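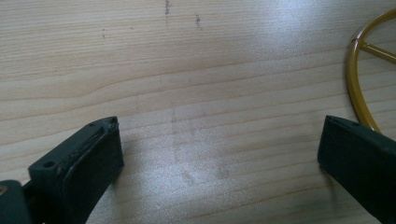

Glenys, before you order new pads for the hand tool, please have a look at the ones you've got. The slipping you describe is nearly always blamed on the pads, and the pads nearly always get binned for it, and then the new ones slip too. On ours the left finger is scuffed all along the inner rim, with light flecks in the dark green, and it still picks up whatever I ask of it. What I'd check first is whether the two fingers still meet square. Open them over a bare bit of table, close them slowly on a strip of paper, and pull. If the paper comes out easily at the tips and sticks at the root, your finger screws have crept.

Glenys Hinds wrote:
> Our Plotby hand tool has started dropping things again, mostly
> anything round. I've cleaned the pads twice with the Zorneo wipes
> and it was fine for a morning each time. The log says 2146 closes
> since June, which doesn't seem a lot. Is it time for new pads, and
> does anyone have the part number? The Starncombe handbook stops at
> page 76 and the parts list is supposed to be on page 77.

The parts list was never on page 77. I have the older handbook, which promises it on page 81 and is just as short.

As for the wipes, they leave a film. A morning of good behaviour followed by sulking is what I got as well, until I went over to a plain damp cloth and let the pads dry before using them. Do the table while you're at it. Ours is pale wood and shows every smudge, and whatever is on the table ends up on the fingers by lunch.

For the screws: take the tool off its lead, back both screws out of one finger, wipe the seat, and put them back finger tight. Close the tool on a flat steel rule so the loose finger lines itself up, then nip the screws up with the short key. Short key only. I used the long one once and spent the afternoon drilling out the result. Then do the other finger, and run the zero again from the menu or it will go on believing it is shut when it isn't.

I do ours after every 120 hours on the counter. Venkataraman's note on the list archive says to do it "as needed", and I have never known what to do with that.

If the paper test is good at both ends and it still drops things, send me the log and I'll admit it might be the pads. I have a spare pair in a drawer, bought the first time I had this problem and never fitted.

Aroha Cosgrove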